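4.2 Why the white sheets slowed everyone down

I went into this part of the study thinking the fitted sheets would be the headache. Everybody complains about fitted sheets (I do too, loudly), and our pilot notes were full of people standing in the middle of a room with elastic on one wrist. So I was pretty surprised when Marwan Bataineh sent me the first batch of fold times and it was the plain white flat sheets that sat at the bottom of the table, behind even the duvet covers!

We had 331 usable folds by the end, all done on the same bed in the Sorthorpe flat. The folders could work however they liked. Some spread the sheet out on the mattress first and some did the whole thing in the air, arms wide, chin on the hem, the way my grandmother did it. We only asked that the finished piece fit the shelf in the linen closet, with no loose corner hanging over the front.

What ate up the time was finding the edge. With a striped or colored sheet you pick up a corner and your eye runs right along the hem to the next one. With plain white on a pale mattress cover it's all one big soft blur until you get your fingers on it, and people kept grabbing a fold in the middle and taking it for a hem. Gopinath Bhat went back through the session notes and marked every false grab he could find, and the white sheets had 2 for every one on the striped set.

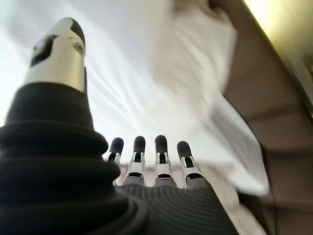 Figure 3. Pale white fabric at close range, out of focus behind the fingers of a robotic hand, with a brown surface to the right.

Light made a difference as well, though I'd be careful with how much weight you put on this because we didn't plan for it. The sessions we ran late in the day, with only the bedside lamp on, came out faster on white than the ones under the ceiling light. My guess is that light from one side throws a little shadow along each hem and wrinkle, and that's enough to steer by. Gopinath thinks the evening folders were just better at it. We argued about this for most of September and never settled it, so both readings stay in.

The other thing I want to mention is starching. Half of the white sheets had been through the press at Wekus before they came to us, and the rest were tumble dried and handed over in a heap. The pressed ones still had their old creases, and people followed those creases without being told to, even when they led to a shape that was too wide for the shelf. Then they'd shake the whole thing out and start over (one folder did this four times on the same sheet, bless her). The heap sheets took longer to begin with but hardly ever got restarted, and over a full session the two groups finished close together.

I haven't said much about neatness yet. The scoring follows Van der Merwe's corner scale, which we describe in 4.3 along with the pillowcases.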